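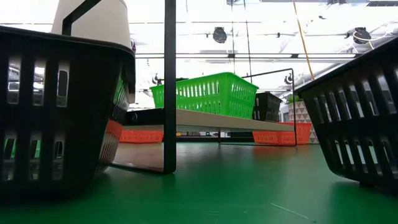

Speaker notes: Planning a Return Visit After Years Abroad
Stamatia Karagiannis, Joldale travel evening, July

Slide 1. Opening
Talk runs 40 minutes. Questions at the end. Handout has the booking checklist, so no need to copy the slides.
Audience: people who live overseas and travel back to see family. Not a talk on package vacations.

Slide 2. Fares
My last round trip to Duvance was $498, booked six weeks out. The same route, booked four days out, was $386. Do not draw a rule from two fares. Point out that the cheaper ticket had no checked bag and a five-hour layover.
Compare totals with the bag fee and seat fee added in.

Slide 3. Documents
Check the passport expiration date before looking at fares. Some countries want six months left on it.
Dual citizens: confirm which passport each border expects. The name on the ticket must match the one shown at check-in.
Pause here. This slide gets the most questions.

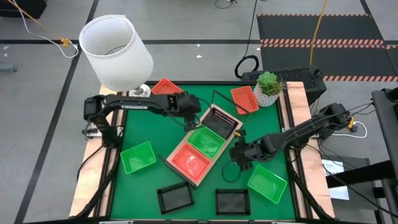 Slide 4. Days on the ground
List the visits that cannot move. Put them in first. Leave the day after arrival blank.
Show my Gromance schedule: three towns, two of them 40 miles apart, one rental car. I would drop the third town now.

Slide 5. Staying with relatives
Agree on arrival time, keys and length of stay in writing. A text message is fine.
Past five nights, price a guesthouse for part of the trip.

Slide 6. Questions
If short on time, skip the rental car insurance table and refer people to the handout, page 2.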